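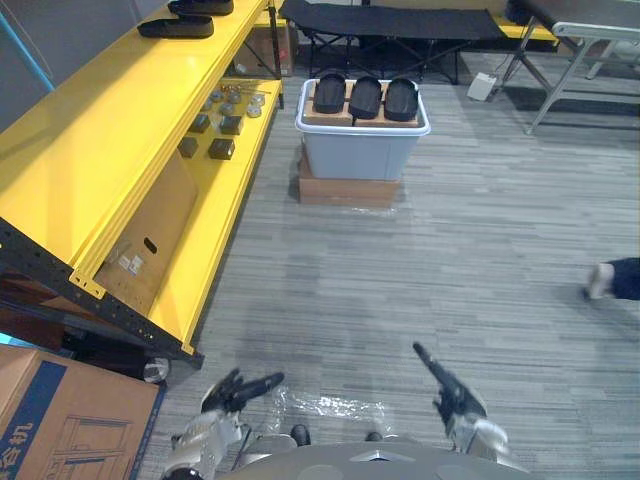
I have been training my replacement since April, and so far my replacement can't be trusted with the left ones.

Some background for those who skipped my last post, and I know from the comments that it was both of you. I work at Pavano, where we make soles for other people's shoes. My end of the building is sorting and staging. A sole arrives, you look at it, you decide whether it goes on or goes back, and you put it where the next person expects to find it. I have been doing this for long enough that I sort the silverware drawer at home by mold defects.

In the spring Friederike Voß came over from Lodex, the company we hired to automate the dull parts, and asked me to explain how I knew a sole was bad. I said I picked it up and it was bad. She wrote that down. Then she asked again, more slowly, and we spent the better part of two afternoons getting out of me that I bend the toe a little with my thumb before I've even looked at it. I had no idea I did that. My wife says I do it to bananas.

So now the job has a robot in it. It has two hands with more fingers than I think the work calls for, and it picks soles up and stands them on blocks and puts them on shelves. On a good day it does 78 out of 100 the way I would. The other 22 it does with great confidence.

What changed for me is mostly what I do with my hands, which used to be everything and is now pressing a button and writing on a clipboard. I set out the soles. I wait. I write "dropped" or "wrong side" or "fine." The 345 tries we logged last month are all in my handwriting, and Friederike has learned to read it, although she still thinks "fine" says "fire." That caused one tense phone call.

Arroyo, who works the next station, has taken it differently. He used to get a steady stream of soles from me with a steady stream of complaints about the playoffs. Now he gets the soles in little bursts and no complaints at all, and he told me the quiet is getting to him. I started walking over at ten to complain in person. Management has this down as a break.

The official word is that no one is losing a job, and that I'm to be a "cell lead" once the line is running for real. I looked up the pay for a cell lead at Zular across the river, and it is more than mine – so I've asked what a cell lead gets here. They are looking into it.

My back feels better, I'll give it that. I used to go home bent like a question mark and now I go home bent like a comma. Next week we start on the size twelves, and I've been asked to write down how I hold them.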